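Search the help pages
Enter keyword
All topics

6 min read

Getting the hard drive out of an old desktop tower before I give the rest away

Posted by Storkance, May 17, 2022

Hello all. I have an older desktop tower which I want to give away for parts. It stood in a closet since last July. Before it goes I want to keep the hard drive, as there are 86 folders of family photos on it and I have a copy of only half of them. The processor is already out, so I can not start the machine and copy them in the normal way.

I took the side panel off and laid the tower flat. I can find the drives area, it is the black cage with the bright blue plastic parts. What I do not understand is how to free a drive from it. I was searching for screws like in my older computer, and I did not want to pull on something that is not made for pulling. 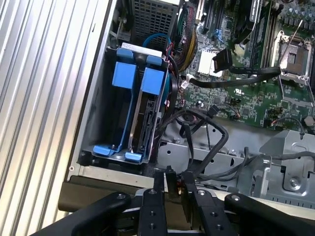
My second worry is the cables. In my older computer the data cable had a little metal clip, and I broke the plug on the drive because I did not notice the clip. I do not want to repeat this. Also, is it safe to touch the board with the hand when I reach inside? I read very different opinions about static electricity, from "do nothing" to "buy special gloves".

The last thing: should I give the blue plastic holder together with the tower, or keep it with the drive? The person who takes the tower wants to build it up again. I would like to leave him a complete thing, if possible.
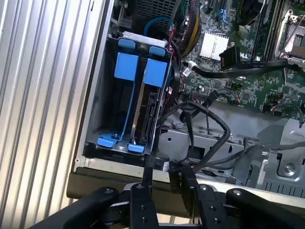
Geteo answers that there is no need to search for screws at all. "The blue ones are the rails. You squeeze the two tabs toward each other and pull, and the drive comes together with the holder. Mine took 12 seconds."

Geteo adds, a bit later: "Forgot to say, cables off first. And no gloves."

Dafis

I agree with Geteo about the squeezing, but I would like to write it more slowly, because I did this work on many office machines of a similar kind and I have also made mistakes with it.

First unplug the tower from the wall, then press the power button and hold it for a few seconds. After this touch a bare metal part of the case with your hand. I do it again every time when I come back from another room. It is enough for me, I never bought the special strap. Try not to rest your arm on the board, and hold the edge of the case if you need a support.

Now the cables. The drive has normally two of them, one flat and wider for power, one narrow for data. Hold the plug itself, never the wire. If there is a metal clip on the data plug, press it down with the thumb and keep it pressed during the whole pulling. If the plug does not move, stop and look with a flashlight.

Then squeeze the tabs and pull straight, following the direction of the cage. If one side comes first and the drive stands crooked, push it back and start again. With force you can break a tab.

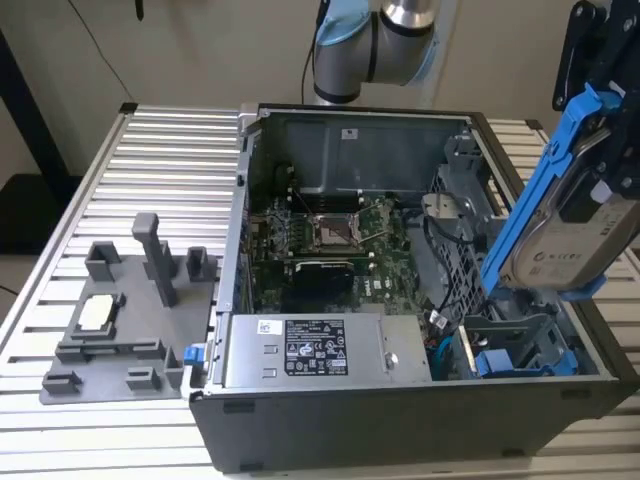 About the holder, I would let it go with the tower. These holders are made for one family of cases and in another computer you will most probably have no use for it. When the drive is outside, it still sits in the blue caddy, and this is a good moment to write down what is printed on the top label, while you have light on it. To remove the caddy, bend one long side of the plastic outward a little, and the small pins leave the holes of the drive. Then put the empty caddy back in the cage so it does not get lost. For the one who will rebuild: leave him also a note that a processor must be bought, and please close the metal frame over the socket before you move the tower, the contacts inside are very thin.

For reading the photos you need an adapter from the drive to USB, with its own power plug. The cheap ones without a power plug are for the small laptop drives. Copy everything to two places before you do any cleaning of the folders.

Volon

Same opinion as above. Only do not put the drive on a carpet, and do not stack something on it. I lost roughly 800 pictures after a drive fell from the sofa.

Storkance

Thank you, now I understand about the tabs. I will order the adapter first and leave the drive in its place until it arrives. The caddy will go with the tower, and I will write the note about the processor.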